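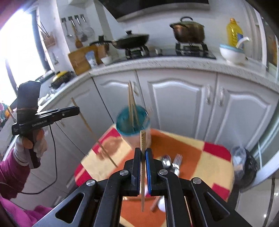
Chopsticks First, Then the Spoons: Orkport Opens Its Kitchen-Table Chore Programme

Flivside, March

Ask anyone who lives with other people which household job they would most gladly hand over to a machine, and sooner or later you will hear about the cutlery. It is a small job, it comes round every day, and it is surprisingly hard to give away. Orkport has spent the winter on it, and we are very pleased to share how far we have got (and, in fairness, how far we still have to go).

The programme is called Panasiuk, and it is concerned with the ordinary chores of a family kitchen: tidying a table, sorting what goes in the cup from what goes in the drawer, putting a lid back on its pan. People do these jobs with hand-held grippers, one in each hand, in kitchens with the pots still on the hob and the oil bottle on the counter, and machines are then taught from what was recorded. To date the programme holds 1007 recordings from 19 homes in and near Flivside, of which some 300 are of cutlery alone.

Chopsticks have had more than their share of attention. They are thin, they roll, and one end is a good deal thicker than the other, so a grip that suits the top may do very badly further down. Standing one in a cup that already has others in it asks for a steady wrist and a bit of patience, even from a person.

"My grandmother could clear a table while telling you off about something else entirely, and I think of her quite a lot in this job," said Nadiia Karpenko, who leads Panasiuk. "People ask me whether a robot can do the washing-up yet, and I tell them no, not in the way they mean, not in their own kitchen with their own odd spoons. But it can learn to pick up a chopstick, and a year ago I wouldn't have promised you that much!"

Orkport would like to be plain about the present state of things. The company's bench machine, Lornov, can put away a mixed handful of cutlery on a bare, flat surface at a pace most households would find maddening. A patterned tablecloth still troubles it, and so do shiny forks lying close against shiny spoons. It is not for sale and no date has been set.

"I'd sooner show somebody a slow machine and a true number," said Joris Van Damme, who looks after the home visits. "The families have been lovely about it. We get fed rather a lot."

A further 16 homes will join over the spring, with folding tea towels and wiping down worktops added to the list of chores. Households in the Flivside area who would like to take part are warmly invited to write to the Panasiuk team at Orkport; no tidying up beforehand is needed, and visits can be arranged for mornings or after four o'clock.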